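WOOD AND WOOD PRODUCTS
Unit 2: Grain, Figure and Surface
Instructor: Corina Ghiță
Revised February 4, 2021

Reading for this unit: Pennington, Wood in Use, pages 26 to 55.

2.1 How grain forms

A tree adds one layer of new wood each year. Wood laid down in spring has large cells with thin walls and is usually pale. Wood laid down in summer is denser and often darker. The contrast between the two produces the lines seen on a sawn board. In species such as maple the contrast is slight; in ash and oak it is strong.

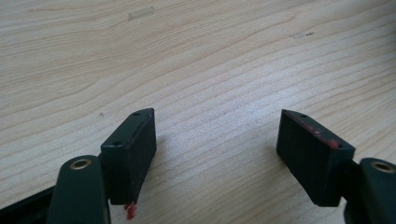

The term "grain" is used loosely in the trade. In this course it refers only to the direction of the fibers. "Figure" refers to the pattern visible on a surface. Students are expected to keep the two terms apart in written work.

2.2 Sawing and figure

A flat-sawn board is cut so that the growth rings meet its face at a low angle. The rings appear near the middle of the face as arches or loops, known as cathedral figure, and as straighter lines toward the edges. A quarter-sawn board shows nearly parallel lines across its full width.

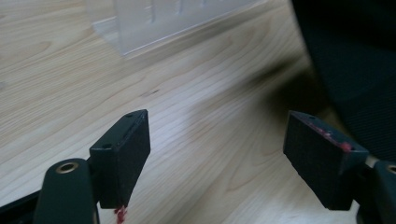 Flat-sawn stock yields more usable lumber from each log and costs less. It also moves more across its width as humidity changes, and it is more likely to cup. Quarter-sawn stock is preferred where a panel must stay flat.

Knots mark the place where a branch joined the trunk. A sound knot is firmly held by the surrounding wood. A loose knot may fall out during planing and must be filled or cut away.

2.3 Veneer and printed surfaces

Veneer is a thin sheet of real wood glued to a core. Printed laminate carries only a picture of wood. The two can be told apart by looking for repeats in the pattern and by comparing the face with the edge.
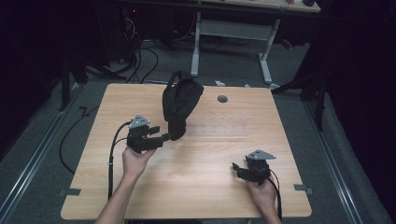

Laminate resists stains better than most finished veneers. Veneer can be lightly sanded and refinished, although the thin face limits how often this may be done.

2.4 Assignment

Examine one table at home or on campus. State whether its top is solid, veneered or laminated, and give your evidence. Submit two pages to Room 307.

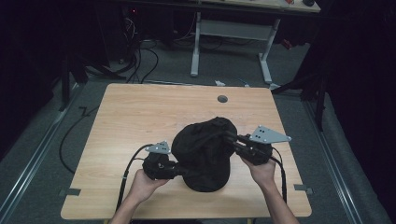 Fig. 4. Table with a pale, wood-grain top.

Questions about grading should be directed to Haris Begović.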